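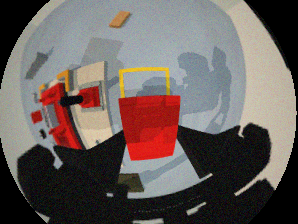
*Red bucket with a yellow wire handle (computer rendering).*

**New in paperback**

Stougaard's three harbor novels are back in print this month from Nalier Press, with the old maps restored. The first runs 189 pages and can be read in an evening. The third is 691 and can't. I'd start with book 2, where the lighthouse plot gets going and the family quarrels make more sense.

Jomex Books has all of them on the front table, and newsletter readers get up to 30 percent off through the end of April. The Zedon branch is still waiting on its copies, so call before you drive over.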